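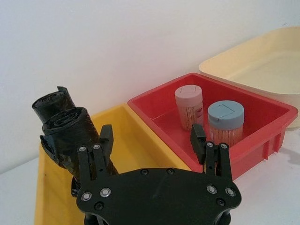 *Wrist view over the yellow tray and the red bin, with both fingers in shot.*

# Getting a Tirnwood gripper kit to sort your odds and ends

I've had the Tirnwood kit on my bench since June and I keep getting asked how I set it up for sorting household bits, so I'm writing it all down in one go. It's a two-finger gripper with a mounting plate and a little wrist camera, and it bolts on to most small arms (mine is a Jurnden, second-hand, and it's been fine). I paid for the kit myself, and I'll say what I like and don't like as I go.

You'll need the kit, an arm, a laptop, some plastic bins in different colours and a few things to pick up. I use rolls of black bin bags and tubs of toothpicks. The tubs are easy. The bag rolls are really not!

## 1. Bolt it on

Put the plate on the wrist with the fingers pointing away from you and start all the screws by hand before you tighten any of them. I did mine up one at a time the first go and the plate sat crooked, which I only noticed after I'd done the whole camera set-up. So that was an evening gone.

Route the camera cable along the arm with plenty of slack at the wrist. Turn the wrist by hand as far as it'll go both ways and watch the cable while you do it.

## 2. Lay out the bins

Plain table, plain wall if you've got one. I put the yellow tray on the left, the red bin in the middle and a cream basin over to the right. The red bin overlaps the corner of the basin a bit in my layout and the software copes.

Low sloping walls are much kinder to you than straight ones. With the red bin you have to come in from above and keep the fingertips clear of the rim, so leave it until you've had some luck with the tray.

## 3. Set the camera

Open the Tirnwood app, go to Wrist View and move the arm until you can see both fingertips and the front of your bins in one go. Save that as Home. The app wants 19 calibration shots and it will sulk if you skip any, so make a cup of tea and let it get on with it.

Turn off auto exposure! Glossy black plastic against a pale wall sends it all over the place, and it's buried under Advanced for some reason.

## 4. Teach the easy pick

Start with a toothpick tub stood upright. Drive the fingers down either side of the clear body, below the lid, and close slowly. I set the grip force to 17 on the app's slider, and if you go much higher the tub starts to squash. Press Record, lift straight up, move across to the basin, lower, open, stop.

Do that a few times from slightly different starting spots. I name each one by lid colour (pink, blue) so I can find them later.

## 5. Teach the awkward pick

Right, bag rolls. They're crinkly, they slide about, and there's usually a loose tail of plastic waiting to wrap itself round a finger. What works for me:

- Lean the rolls against the tray wall so they can't run away.
- Always take the upper one first.
- Grab across the body of the roll and keep well clear of the tail.
- Lift slowly and pause before you swing across.

If a tail does get caught in the finger links, hit Stop and unpick it by hand. Don't try to drive out of it. I bent one of the little pins that way, and Nicanor Cortés at Tapia, who sold me the kit, posted me a spare without any fuss.

## 6. Let it run

Set speed to low, press Play and keep a hand near the stop button. I left mine going for 200 picks over a weekend, with the tubs and the rolls mixed, and it dropped almost none of the tubs. The rolls were patchier, and most of the trouble was the fingertips slipping on the shiny plastic. Fitdale do a stick-on rubber pad that I've got on order.

## Would I buy it again?

Yes, I think so. The fingers are solid, the wrist camera makes teaching so much easier than squinting from the side, and the app is all right once you know where things are hidden. The printed guide is thin and the cable could do with being longer.

*Updated 12/8/24: changed the exposure step to match the new menu.*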